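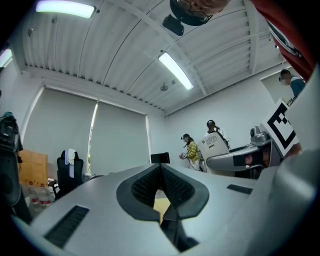
4. Two blinds at one wide window

The Reinholz roller blind is delivered in single widths, and a wide window is normally covered by two blinds which hang side by side. Please read this section completely before you drill the first hole, also if you have fitted one single blind before. Between two neighboring blinds there is always a gap, and it must be planned. With two pale gray blinds pulled fully down, as at the wide window on the left, the daylight still comes through as a thin bright strip between them. A strip of this kind is normal. It can be made narrow and straight, but with this model it cannot be closed completely without the cover strip (part 1307, ordered separately, see 4.6).

4.1 What you need

From the box, for each blind:
one roller with fabric
one bracket for the chain side
one bracket for the pin side
four screws and four wall plugs
one chain holder with its own screw
one bottom bar, already inside the fabric

For the pair, in the small bag:
one middle bracket
two screws and two wall plugs

Not delivered: drill, 6 mm drill bit for masonry, screwdriver, pencil, tape measure, spirit level, stepladder. A second person is necessary from step 4.4 on.

Note: The middle bracket holds the pin sides of both blinds. When you use it, the two single pin-side brackets stay in the bag. Please keep them. They are needed if the blinds are later moved to separate windows.

4.2 Measuring

1. Measure the width of the window opening at the top, in the middle and at the bottom. Write down all three.
2. Decide if the blinds will hang inside the opening or on the wall above it. On the wall they cover more light at the sides, and we recommend it for offices, workshops and teaching rooms.
3. For wall fitting, add 62 mm at the left and 62 mm at the right to the largest width.
4. Mark the middle of the window on the wall with a light pencil line. The middle bracket comes on this line.
5. Check that the handle of the window does not stand out farther than the fabric. If it does, place the spacers (Jotport bag, gray label) behind all three brackets.

The two blinds do not have to be the same width. If the window has an upright bar which is not in the middle, put the pencil line of step 4 over the bar and order the blinds in two widths. From inside the room it looks more quiet when the gap stands in front of the bar, and less daylight passes there.

Caution: Do not cut the fabric to make a blind narrower. The edge is sealed in the factory, and a cut edge will pull threads into the roller. The tube alone can be shortened only by a dealer. Our workshop in Dusville does this for all widths over 1000 mm.

4.3 Fitting the brackets

1. Hold the middle bracket on the pencil line and mark both holes.
2. Lay the spirit level against the mark and draw a line to the left and to the right, as long as the blinds are wide.
3. Hold each chain-side bracket on the line and mark its holes. The distance from middle bracket to chain-side bracket is printed on the label of each roller.
4. Before drilling, check for cables and pipes in the wall. Take special care when there is a switch or a socket directly under the window.
5. Drill, clean out the dust and put the plugs in.
6. Screw the middle bracket tight. Screw the chain-side brackets only so far that you can still move them a little by hand.

Note: On a thin partition wall the delivered plugs do not hold. Use hollow-wall plugs from a hardware store, suitable for the weight on the label.

4.4 Hanging the rollers

1. Leave the fabric rolled up, with the paper band around it.
2. Push the chain side into its bracket until you hear a click.
3. Press the pin at the other end inward, lift the roller to the middle bracket and let the pin go slowly.
4. Pull at the roller gently with one hand. It must not come out.
5. Do the same with the second roller.
6. Tighten the screws of the chain-side brackets.
7. Remove both paper bands and keep them until the adjusting is finished.

Caution: The second person holds the roller until step 4 is done. A roller which falls on one end is usually bent, and a bent roller cannot be adjusted.

4.5 Adjusting the pair

Pull both blinds fully down and go back to the middle of the room. Switch off the ceiling lights for this check. Under fluorescent light the fabric looks even on both sides and the gap is hard to judge, but against daylight you see it well.

1. Look at the gap from top to bottom. It should be 16 mm and the same everywhere.
2. If it is wider at the bottom, one of the rollers is not level. Loosen the chain-side bracket of this blind and lift or lower it a small amount, then check again.
3. If the gap is straight but too wide, turn the small wheel on the middle bracket clockwise. Both rollers move toward each other.
4. If the fabric edges touch when the blinds go up, turn the wheel back by half a turn.
5. Compare the two bottom bars. They should end at the same height when both blinds are down. Set the lower stop with the bead clip on the chain, first at the left blind and afterward at the right.
6. Raise and lower each blind five times, and then look at the gap once more.

New fabric has been rolled for some weeks and can run a little to one side at first. If the blind runs to the side on more than two of the five movements, stick a short piece of tape on the bare tube at the side from which the fabric moves away. One layer is nearly always enough.

Note: Make this adjustment in the daytime – the best is late morning, when the light is strong but the sun does not stand directly in the window.

4.6 Cover strip 1307

The cover strip is a narrow band of the same fabric with a stiff back. It is fixed on the wall or on the window bar behind the gap, so that the blinds move freely in front of it. It comes in white, pale gray and Sketumura blue. Fit it only after 4.5 is finished.

1. Clean the surface with a damp cloth and let it dry.
2. Remove the upper part of the backing paper.
3. Set the strip behind the gap with both blinds down, and let the second person check it from the room.
4. Raise the blinds, remove the rest of the paper and press the strip on from top to bottom.

4.7 Chain holders

Warning: Small children can be caught in a hanging chain. The chain holder must be fitted at both blinds before the room is used.

1. Pull the chain straight down by hand, without force.
2. Put the holder in the loop and mark the hole on the wall.
3. Drill, plug and screw the holder on. The chain must be tight but still run easily.

If a part is missing, or if the gap cannot be made straight after the second try, write to Dorothy Inskip at the Dusville workshop. Please give the number from the roller label and the three widths from 4.2.

Continue with section 5, Cleaning the fabric.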